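3.2 Collecting the fish-sorting demonstrations

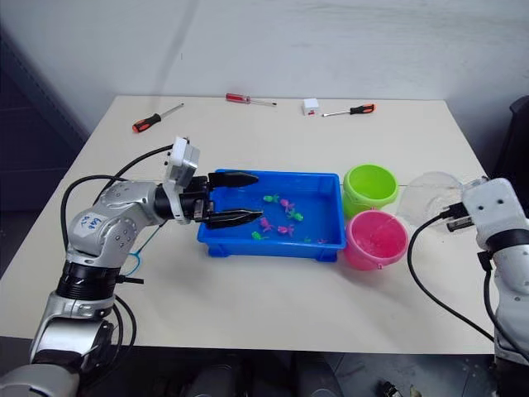

I'll admit that this was the part of the study I looked forward to most, and also the part that ate up most of March. We wanted a job that any visitor to the lab could understand in a few seconds, so we settled on toy fish: green ones and pink ones, sharing a shallow tray of water, with a bucket of each colour next to it (Figure 2). Green fish go in the green bucket, pink fish go in the pink one. A five-year-old would have it done before you'd finished explaining!

Figure 2. The fish-sorting task, with the two arms, the blue tray and the buckets.

Showing the arms how to do it by remote control is another matter. Odair Fontes and I took turns as operator, and we both found the water far more annoying than we'd planned for. Nudge a floating fish with the tip of a finger and off it drifts, so you end up chasing it into a corner – which is a perfectly good trick, as Olga Barroso pointed out, and one we'd never have thought to write into a program. We kept those chases in the data.

Altogether we recorded 1,635 demonstrations, each starting with the fish scattered afresh by hand. We threw out 70 where the link between the operator's controls and the arms had dropped, and kept everything else, clumsy grabs included. I also tried guiding the arms by hand for 100 extra runs (not part of that total), but my own sleeves kept getting in the cameras' way and I was dripping on everything, so those runs are only used for the comparison in Section 5.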